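Equipment plan: hand-held grippers before arms
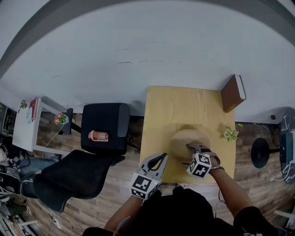
Hand-held gripper pair in use at a tabletop station, right-hand fingers against a beige pot.

The Kemley site will put its October equipment money into hand-held grippers and defer the arm purchase to the next budget round. The order covers 7 pairs from Nornotano at $561 a pair, marker cubes included. Spare finger sets are quoted separately and are not yet approved.

Lead time is 11 weeks from the date of the purchase order. Sites that want to join the order should send a cost code to Esari purchasing before it closes. Late requests go on the next one at whatever price applies then.

Budget lines that are often missed: wristbands, charging, replacement cubes, and storage for recordings. Plan on 120 hours of recording per pair before the first service check. Cubes with scratched or lifted markers must be replaced, not taped.

Arm quotes from Nuchit remain open. Payload and reach figures are needed from each site before they can be compared. Floor plans should show power outlets and cable runs.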